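Chapter 2
Ware: Buying, Storing and Counting Tableware

In a small restaurant, plates, bowls and spoons are among the first things bought and among the last things anyone keeps records on. This chapter deals with tableware as stock. It covers how a set is chosen, where it is kept between meals, and how losses are entered in the books.

Trade suppliers call all of it "ware." The word takes in china, glass and flatware, and it is used that way from here on.

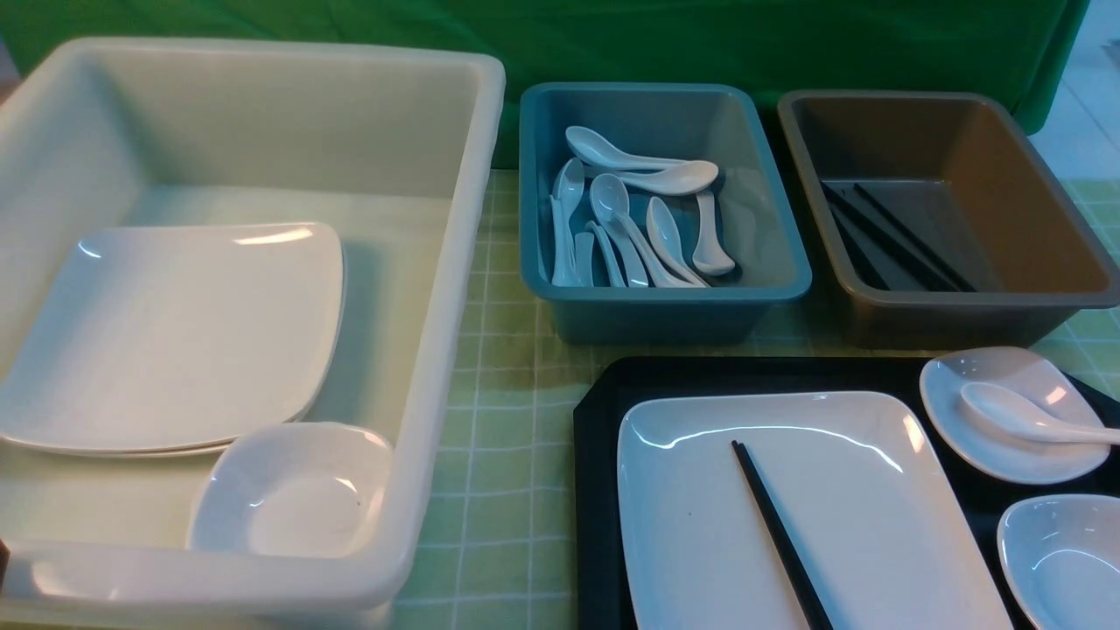
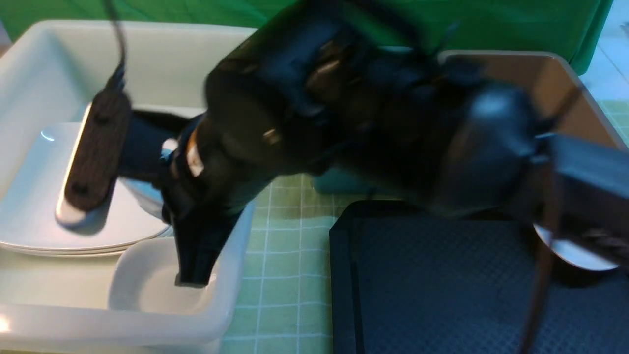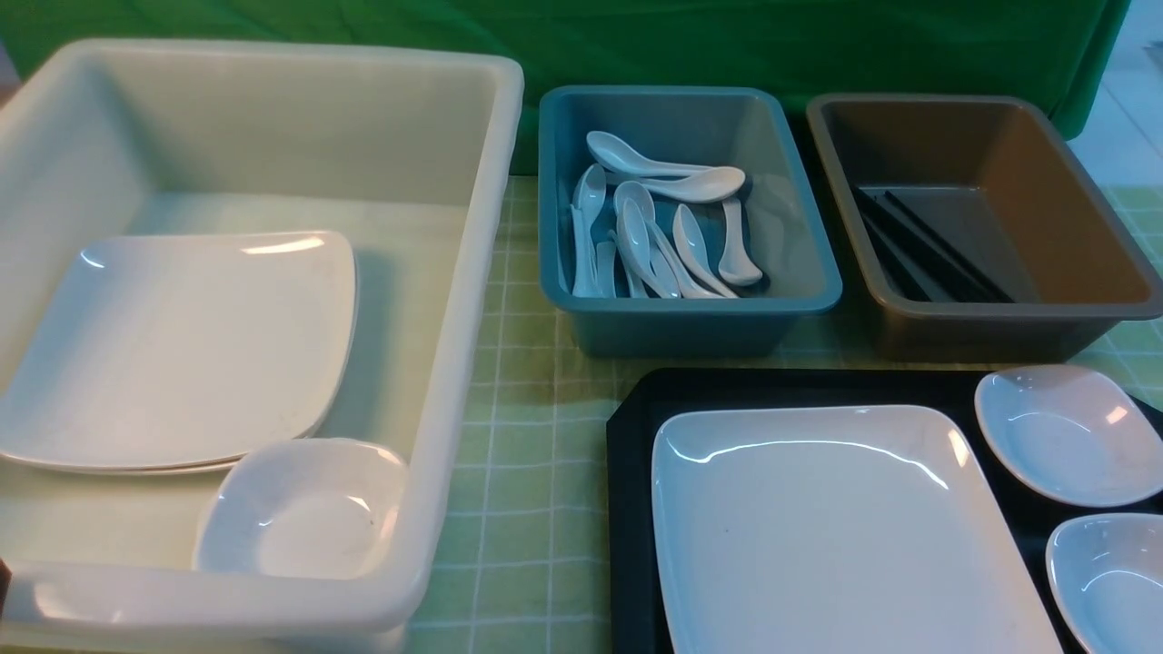
White ware, with plates stacked in a large tub and spoons in a smaller blue one (first and last pictures).

2.1 Choosing a Pattern

Most operators start with plain white. It can be bought from more than one supplier, and a replacement bowl will sit beside an older one without drawing attention. Colored and printed patterns look good on opening day, but makers drop them, sometimes within a few years.

Shape matters as well. Round plates stack easily and fit most racks. Square plates use table space well, but the corners chip first. Ask the supplier for the stacked height of a dozen plates before ordering - shelf spacing is hard to change later.

2.2 The Opening Count

An opening count is the number of usable pieces on hand on the first day of the accounting period. Chipped pieces are left out. They are set aside, entered as breakage and thrown away.

The Palacios, a noodle house in Broston, will be used as a case throughout this chapter. Its owner, Olga Ibarra, took her opening count on 22 May 2022 and found 2,206 usable pieces. She had expected 2,230. The difference of 24 pieces had built up over the spring, and none of it had been written down.

Ibarra now counts again at the end of August, when the summer trade slows. Her second restaurant, in Gellisham, follows the same schedule.

2.3 Par Stock

Par stock is the quantity needed to get through the busiest service without waiting on the dishwasher. To find it, multiply the number of seats by the number of times each piece is used per guest, then add a reserve for pieces being washed - the size of the reserve depends on how fast the kitchen can turn a load around.

Soup spoons need a larger reserve than dinner plates. They are small, they are easily scraped into the trash with leftovers, and guests ask for extras.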